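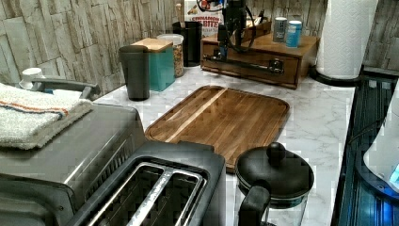 Noreo P2: pinza de dos dedos para pruebas en cocina

La Noreo P2 es una pinza eléctrica de dos dedos, pensada para laboratorios y equipos pequeños que quieren comparar herramientas con objetos domésticos. Se vende sola o en conjunto con la cámara de muñeca Maeng. En esta página explicamos cómo la probamos, con qué la comparamos y qué límites encontramos.

Qué incluye el conjunto

Cuerpo de la pinza con motor y codificador
Dos dedos intercambiables, un juego recto y un juego ancho
Placa de adaptación para brazos Vudwood
Cable de señal y cable de alimentación
Cámara Maeng con su soporte (solo en el conjunto completo)
Tornillos y llave hexagonal

Datos principales

Apertura máxima: 100 mm
Fuerza de agarre máxima: 80 N
Control: posición, velocidad y límite de fuerza
Controladores compatibles: Vudwood y Plulleck

Cómo hicimos la prueba

Elegimos una encimera de mármol blanco con cosas de uso diario: tostadora, prensa francesa, recipientes, tablas de madera. Es una superficie difícil para las cámaras, porque es muy clara y tiene vetas finas. También es difícil para los dedos, ya que una tabla plana deja muy poco espacio para entrar por debajo.

Cada modelo hizo 100 intentos con la misma lista de objetos. El operador podía corregir la altura antes de bajar, pero no después del primer contacto. Comparamos la P2 con nuestra pinza anterior, la P1, y repetimos una parte de los intentos con el controlador Plulleck, que muchos clientes ya tienen en su taller.

La cámara de muñeca

La Maeng se monta cerca de los dedos y mira hacia la zona de trabajo. La ventaja es clara: el operador ve el borde del objeto en el último tramo, cuando la cámara superior ya no ayuda mucho. El inconveniente es que el dedo ocupa una parte importante de la vista. Además, en movimientos rápidos la imagen pierde definición, y con la compresión alta aparecen bloques sobre las superficies blancas.
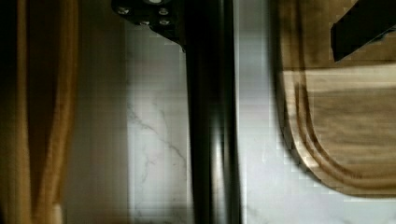 Vista desde la muñeca: el dedo en el centro y, a la derecha, la tabla con su ranura perimetral.

Para tareas de precisión recomendamos bajar la velocidad de aproximación en el último tramo y usar el modo de compresión baja. Si su red no permite este modo, es preferible reducir la resolución antes que aumentar la compresión. Nosotros hemos probado las dos cosas y el operador trabaja más cómodo con una imagen pequeña y limpia.

Resultados de la comparación

Con objetos de lados rectos, las dos pinzas se comportan de manera parecida. La diferencia se nota en los objetos bajos y alargados, donde la P2 falló 9 intentos menos que la P1. La razón está en la forma de los dedos, que son más finos en la punta y permiten acercarse al borde sin tocar la encimera.

Con asas curvas no vimos mejora. El juego ancho sujeta bien, pero necesita más espacio alrededor, y entre objetos muy juntos el juego recto es más seguro.

El controlador Plulleck responde un poco más tarde al límite de fuerza. No es un problema con madera o metal. Para bolsitas de papel y envases blandos aconsejamos empezar con un límite muy bajo y subirlo poco a poco.

Montaje y mantenimiento

Apague el brazo antes de cambiar los dedos. Apriete los tornillos en cruz y compruebe que los cables no queden tensos cuando la muñeca gira hasta el final. Limpie los dedos con un paño seco después de trabajar con alimentos. Después de cada cambio de dedos hay que repetir la calibración de apertura desde el menú del controlador.

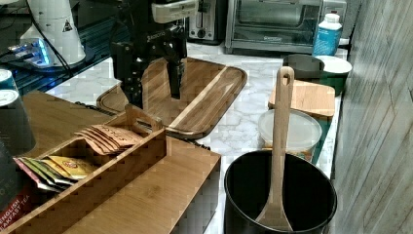
¿Puedo usar la P2 con un brazo de otra marca?
Depende de la brida. La placa incluida es para brazos Vudwood; para otros modelos, envíenos el plano de la brida y le diremos si tenemos un adaptador o si es necesario fabricarlo.

Pedidos y préstamo

La P2 se entrega calibrada con el juego recto ya montado. Para centros de formación tenemos unidades de préstamo, según disponibilidad. Indique en su solicitud el brazo, el controlador y el tipo de objetos que quiere manipular.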